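Why Is a Sponge So Thirsty?
The Clestville Children's Science Page
28 December 2020

Have you ever knocked over a whole glass of milk at breakfast? I have, more times than I'd like to say, and I'm a grown-up. The milk runs off in every direction, somebody shouts, and then somebody grabs a sponge. You press it down, and the puddle goes away. Where did the milk go? The sponge didn't get very much bigger. It just got heavy and cold and a bit drippy in your hand.

So today we're going to find out how a sponge drinks, and while we're at it we'll meet an animal that has no head, no legs and no tummy, and lives at the bottom of the sea.

Let's start with holes

Pick up a sponge, if there's one in your kitchen (ask first, and choose a clean one), and hold it close to your eye. You'll see holes. Some are big enough to poke a pencil tip into, and some are so small they look like pinpricks. Now here comes the part you can't see so easily: the holes don't stop at the outside. They go all the way in, and they join up with each other, like the tunnels in an ant nest or the hallways in a very confusing hotel.

When a sponge is dry, all those tunnels are full of air. When you put the sponge in water, the water creeps into the tunnels and the air gets pushed out. If you hold a dry sponge under water and squeeze it, you can watch the air leave. Up come the bubbles!

Why does water climb?

You might think water only ever goes down. It goes down the drain, down the slide at the pool, down your sleeve when you're washing your hands. But in very narrow spaces, water can go sideways and even up.

Water is made of tiny bits called molecules, far too small to see. Water molecules like to stick to each other, and they also like to stick to lots of other things, such as paper and cotton and the stuff kitchen sponges are made of. When water touches the wall of a skinny tunnel, the bits at the edge grab the wall and pull themselves along a little. The ones behind are holding on to them, so they get pulled along too. It's a bit like a line of kindergartners all holding one rope.

Grown-ups call this capillary action. You say it KAP-ill-air-ee. It's a nice word to save for dinner time when there's a gap in the talking.
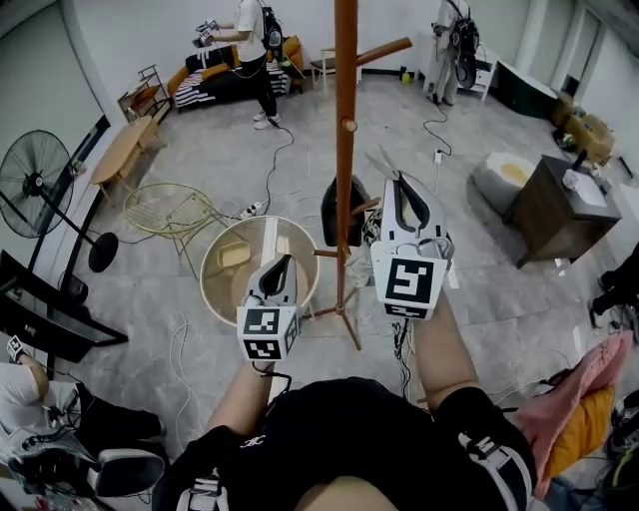 A comment from Plullcombe says that a paper towel does the very same thing, and that if you hang one end in a cup of colored water and the other end in an empty cup, the water will climb up and over and start filling the empty one. It's slow, the comment goes on, so go and play and come back after lunch.

What a good thing to try! A paper towel is made of tiny threads squashed together, and the little spaces between the threads work just like the tunnels in a sponge. Fold the towel into a long strip first, and put the two cups right next to each other. Blue and yellow are good colors if you want to set up three cups and make green in the middle.

The first sponges were animals

Now for the headless creature I promised you. Long before there were sponges made in factories, people used sponges that came out of the sea, and those sponges were animals. They still live there today. A sea sponge can't walk or swim once it has settled down. It sits on a rock and lets the ocean come to it.

Its body is full of holes and tunnels too. It pulls water in through lots of little holes, catches tiny bits of food as the water goes by, and pushes the water back out through a bigger hole. It does this all day and all night, without a brain to tell it what to do. Some sea sponges are shaped like vases, some like fingers, and some are just a crusty patch that you could easily mistake for paint.

Most kitchen sponges now are made by people. Some are made from plant fiber, usually wood that has been turned into a soft mush, and some are made from a kind of plastic foam. The plant ones usually drink better, and they often go stiff as a cracker when they dry out.

Try it yourself: how much can a sponge hold?

You'll need a dry sponge, a bowl of water, an empty measuring cup and a towel for the floor. Please don't skip the towel.

Put the sponge in the bowl and wait until it's soaked right through. Lift it out quickly, hold it over the measuring cup, and squeeze as hard as you can. Squeeze it 2 times, then once more for luck. Read the number on the side of the cup and write it down.

When we tried it in November with an old bath sponge, we got some 65 milliliters, plus whatever went in my slipper. Yours might be much more or much less, depending on how big it is and what it's made of. Try a washcloth next, and then a cotton sock, and see which one is the thirstiest. Before each turn, make a guess and write that down too. Wrong guesses are fine, and I made several.

When you've finished, squeeze everything out well and leave it somewhere airy to dry. A sponge that stays wet gets smelly, because germs like damp tunnels as much as water does.

Next time we'll be looking at soap, and why it makes such good bubbles.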